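课程项目报告:《莫库斯马戏团小史》的写作过程
创意写作课(下学期) 第三组

一、我们做了什么

先交代成品:一篇分成八节的荒诞传记,传主是一家马戏团,名叫莫库斯(Mockus)。正文2937字,外加一张巡演路线图和一份写得一本正经的“参考文献”。朗读版时长40分钟,中间有一段手风琴,是组里同学自己拉的(拉错了两个地方,我们都觉得错得很合适,就留着了)。

开学第一周老师布置的题目只有一句话:“给一个不存在的东西写传记,让读者愿意替它难过。”别的组大多选了人,有写失眠的守塔人的,有写害怕楼梯的将军的。我们在食堂吵了一个中午,最后决定写马戏团。理由很朴素:马戏团可以一直搬家,搬家就有新地方,有新地方就能一直编下去!后来才知道“能一直编下去”恰恰是最麻烦的一点,第四部分会细讲。

报告按写作顺序来,中间夹着一些废稿。废稿我们舍不得扔,有几段比正文还好笑,只是放不进去。

二、为什么是荒诞传记

荒诞传记这种写法,我们在课上读过好几篇,大家都很喜欢。它用的是地方志、讣告、百科条目那种平平的口气,讲的事情却越来越离谱。叙述的人从头到尾不笑,也不解释,好像一头骆驼当选了邮政局长是再普通不过的行政程序。

我们总结过几条自己的体会,写在组里的共享文档开头,原文照抄:

叙述者要像一个很敬业的档案员。
离谱的事要给出处,出处比事情本身还离谱。
日期可以含糊,物价必须精确。
死因写一句就够,写两句就不好笑了。
动物要有姓氏。

最后一条后来没有执行,因为动物一有姓氏,读者就记不住谁是谁。不过写第一稿的时候大家特别坚持,有一匹矮马的姓长到占了一行半。

选这个体裁还有一个原因:它很适合多人合写。地方志本来就经过很多人的手,前后口气有点出入,读者会当成体裁的一部分。我们几个人的文风差别很大,有人一句话能写到换气困难,有人恨不得每句五个字。放在普通小说里,这种差别会很扎眼,放在“小史”里,可以说成是历任编者各有脾气。我们给每一节都安排了一位不署名的编者,后一位常常在脚注里抱怨前一位。这个设计是改到第三稿才想出来的,想出来的那天晚上大家兴奋得在群里发了半天表情包。

三、故事梗概

为了方便没读过成品的同学,这里说一下情节。

莫库斯马戏团在利丁比镇(Lidinby)成立。镇上的人本来想办一座面粉厂,机器订好了,运来的却是一顶大帐篷和一张写着“概不退换”的字条。镇议会开会讨论到天亮,认为帐篷已经付过钱,不用可惜,于是全镇的人开始学杂技。面包师学吞剑,学了半年,只会吞长棍面包,不过他吞得极其优雅,海报上写的是“吞剑(软)”。

第二节讲他们第一次出镇。马戏团在路上走了很久,到达一个叫阿克斯卡(Akska)的港口。阿克斯卡人从来不鼓掌,他们表示满意的方式是沉默地把帽子翻过来戴。莫库斯的人以为演砸了,连夜拆了帐篷,第二天早晨才听说那是当地多年来最热烈的一次反响。这一节是组里公认最好的,因为误会双方都很有礼貌,谁也不忍心说破。

第三节到第五节是鼎盛时期。马戏团添了一位会算命的秋千演员,她只在荡到最高处的时候预言,所以每个预言都只有前半句。有人听到“你将在中年得到一大笔”,就回家等了二十年,等来一大笔字:他的侄子学书法,送了他一幅。还有一头退休的熊负责管账,账目清楚,只是每年冬天停更。

第六节开始走下坡路。一个叫尼杜姆(Nidum)的城市向马戏团发出邀请,信里把地址写得非常详细,街名、门牌、从哪一侧进门都有,唯独没有写尼杜姆在哪里。团长认为这么客气的信不能不回,于是全团出发去找。接下来的两节就是找。他们每到一处都问路,每处的人都热情地指了不同的方向,而且指得都很有把握。

第八节,马戏团没有找到尼杜姆,帐篷也旧得挡不住雨了。他们在一片平地上停下来,修了几间房子,开了一家面包店。有一天,一个路过的人问这是哪里,面包师想了想,说:“尼杜姆。”

结尾我们改了很多次。最早的版本里,他们后面还发现门牌号和信上一模一样,我们删掉了,因为前面那一句已经够了。

四、写作过程和遇到的问题

1. 第一稿:太好笑了,所以不好笑

第一稿每个人领一节,各写各的,约好周四晚上合在一起读。单看每一节都笑得不行,合起来读到第三节,大家就不怎么出声了。

原因讨论了很久。我们后来把它叫作“礼花问题”:每句话都在爆炸,读者的眼睛没地方放。比如第一稿写镇议会那场会,一页纸里有人骑着鹅入场,有人用汤勺投票,会议记录是倒着写的,议长是一只钟。每个点子单独拿出来我们都爱,可它们挤在一起,谁都不显眼。

修改办法是每一段只留一件离谱的事,其余全部写成老老实实的日常。镇议会那段最后只剩下那张“概不退换”的字条,周围都是很具体的琐事:灯油多少钱,谁坐在靠门的位置,会开到几点有人去热了汤。改完再读,字条一出来就特别响。那只当议长的钟进了废稿文件夹,愿它安息。

2. 编不完的问题

前面说过,马戏团可以一直搬家。第二稿里莫库斯去过的地方多得吓人,每个人都想给自己发明的小镇留一节。有个小镇的居民只在雨天说真话,有个小镇按身高收税,有个小镇整个是租来的,每月底要还。

老师看完第二稿,在边上批了一行字:“他们为什么要走?”我们当时愣住了,因为真的没有想过。马戏团当然要走啊,马戏团不就是走来走去的吗?可是读者跟着走了七个地方,总要知道自己在跟着什么。

尼杜姆就是这么来的。有了那封邀请信,后半部分突然有了方向,虽然这个方向谁也说不清在哪。前面的地名大部分删掉,只留下阿克斯卡,因为那里的人翻帽子的习惯后来还有用:第八节马戏团最后一次演出,台下只有一个观众,是个从阿克斯卡来的水手,他把帽子翻了过来。写到这里的时候,负责这一节的同学说自己鼻子酸了,我们一开始还笑她,朗读排练时就都不笑了。

3. 口气

荒诞传记最容易露馅的地方是叙述者自己先乐了。我们列过一张“露馅词表”,写完一稿就拿着表去搜:竟然、居然、离奇的是、令人哭笑不得、你没有看错。搜出来一律删。删的时候很心疼,因为这些词真的很顺手,但是删掉之后效果立竿见影。看一个例子。

改前:令人哭笑不得的是,负责管账的竟然是一头退休的熊!
改后:账目由熊负责。熊字迹工整,唯十一月至次年三月无记录。

改后的那句是我们整篇里最得意的句子之一。“字迹工整”四个字讨论了一个课间,有人提议“笔力雄健”,投票没通过,理由是太像在跟读者挤眼睛。

感叹号也全部从正文里清除了(所以都跑到这份报告里来了,请老师见谅)。

4. 难过从哪里来

题目要求“让读者愿意替它难过”,这是我们最没把握的地方。前三稿都很好笑,难过一点都没有。有同学提议让某个角色死掉,我们试了,让秋千演员在说完唯一一句完整的预言之后去世。读起来像是硬挤眼泪,试读的人也说不喜欢。

后来是在改物价的时候碰巧找到办法的。我们给每一节都写了票价,纯粹为了显得像档案。写到第七节,票价已经便宜得不像话,大家突然发现把票价按顺序排下来,本身就是一条下坡路。于是从第六节起,我们几乎不写马戏团的处境,只写票价、灯油的牌子换了、帐篷补丁用的布料从帆布变成窗帘,再变成桌布。叙述者照旧一句感慨也没有。试读的同学说读到桌布的时候心里咯噔一下,我们高兴坏了,当场击掌!

秋千演员就这样被救活了。她在第八节还在面包店里帮忙,依然只说前半句,顾客习惯了自己把后半句补上。

5. 参考文献

文末的参考文献是玩得最开心的部分。里面有《利丁比镇误送货物总目》,有《论软剑》,还有一篇题为《关于帽子方向的若干意见》的会议论文,附注“与会者一致翻帽通过”。每条文献都对应正文里的一处,正文没有提到的书一本不列,这条规矩定得很早,帮我们挡住了很多泛滥的灵感。

五、试读和反馈

成稿之后我们把朗读版和文字版一起放在年级的作品页上,开放留言,课上也做了一次现场朗读。朗读放在下午最后一节,本来担心大家急着去吃饭,结果放到翻帽子那一段时,后排有几个同学真的把帽子翻过来戴了,而且一声不吭。那一刻真的太好了。

留言比预想的多,有夸的,也有提意见的,下面挑对修改有用的写一写。

有一类意见集中在第二节。好几位读者觉得阿克斯卡那段太短,刚刚喜欢上那个港口就离开了。我们讨论后没有加长,只在第六节补了一句:团里有人往后多年仍保持着翻帽子的习惯,下雨天因此格外吃亏。加这一句花的力气不比写一段少。

还有一类意见是关于脚注里的吵架。喜欢的人非常喜欢,有人甚至只看脚注;不喜欢的人嫌打断阅读。最后我们把脚注减到每节一条,只有第五节保留了一连串,因为那一节的两位编者为熊该不该领养老金争执不下,中途还换过一次墨水。
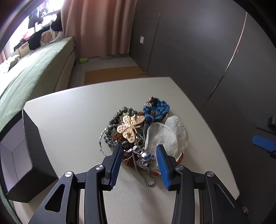

有位读者留言说,第八节里面包师回答“尼杜姆”之前的那句“想了想”应该拿掉。他觉得面包师那时候早就不需要想了,问路的人一开口,他就该像报面包价钱那样随口答出来,“想了想”反而像作者在旁边提醒大家,要紧的来啦。

这条留言在组里引起了整个项目最激烈的一次讨论。赞成删的同学认为这完全符合我们自己的规矩,叙述者不能挤眼睛,那三个字就是挤眼睛。反对的同学认为面包师是个老实人,他说的不算实话,也不算谎话,老实人碰到这种情况就是会停一停。两边都拿着打印稿念给对方听,念到后来嗓子都有点哑,还有人跑去问隔壁组,隔壁组表示听不出区别,被我们赶了出来。

最后的处理是:文字版保留“想了想”,朗读版删去,但是在那个位置停一拍,手风琴也不拉。我们很喜欢这个结果,也非常感谢这位读者。如果您看到这份报告,第二版里最后那句的改动就是因为您。

另一条很有意思的留言问,写信的尼杜姆人到底是谁。我们在第三稿里写过答案,占了整整一段,写得很复杂,牵涉到面粉厂那台没有寄到的机器。删掉它的时候没有人反对,留言区里读者自己猜的几种都比我们的好。其中一种说,信是后来的面包师写的,寄错了年份,邮局照送不误。看得我们直拍桌子,怎么没想到呢!

六、分工

大纲是一起列的。正文第一稿按节分,第二稿起改成按“声部”分:一个人专门管物价和物件,一个人管对话,一个人管脚注,一个人管前后对得上。管前后对得上的同学最辛苦,她做了一张很长的表,记着谁在哪一节丢了鞋、谁欠谁一把伞。那把伞从第一节欠到第八节,终于还了,还的时候已经不下雨,借伞的人很过意不去,又多还了一把。

路线图是手绘的,用的是泡过茶的纸。利丁比和阿克斯卡标得很清楚,尼杜姆的位置压着一个茶渍,是画图时杯子放上去留下的,大家看了都说不要重画。

录音在琴房完成。隔壁一直有人练音阶,有几段背景里能听到,仔细听的话,第四节秋千荡起来的时候音阶正好往上走,算是白捡的配乐。

七、还想继续做的

第一,把废稿整理成一本《莫库斯马戏团小史补遗》,格式仿照勘误表,每条都以“前文漏记”开头。当议长的那只钟可以在这里复职。

第二,给脚注里的各位编者写一份集体讣告。写作时我们已经给他们攒了不少脾气,比如第五节的那位坚决不用“大约”,遇到没把握的数目就空着,留一个很小的格子,请后人自行填写。

第三,现场版。有同学提议真的搭一顶小帐篷,在里面读,票价按第七节的标准收。场地还没定,操场边上那块平地看着不错,下雨就要另外想办法了。

八、附:废稿选段

以下几段没有收进正文,放在这里给有兴趣的同学看。

(原第三节)马戏团在河边过冬时,曾雇用一位职业观众。其人经验丰富,能在乏味处及时咳嗽。合同写明每晚大笑三次,超出部分另计。开春结账,发现他有一次笑是真心的,双方就这一次该由谁付钱,协商未果。

(原第四节)矮马在演出中拒绝跳过火圈,理由是火圈没有烧匀。道具组查验后认为情况属实。此后每场开演前,由矮马先行检查火圈,观众对此环节评价甚高,火圈本身遂逐渐取消。

(原第七节)问路至一处磨坊,磨坊主称他年轻时去过尼杜姆,那里什么都好,只是没有马戏团。全团听后十分振奋,当晚赶了一夜的路,天亮时发现又回到了磨坊。磨坊主已经备好了早饭,多摆了一副碗筷给熊。

最后这一段是全组投票最纠结的,差一点就留在正文里了。删它是因为第七节已经有一次绕路,再绕一次,第八节停下来的时候就没那么累。不过磨坊主的早饭我们一直惦记着,《补遗》第一条就写它。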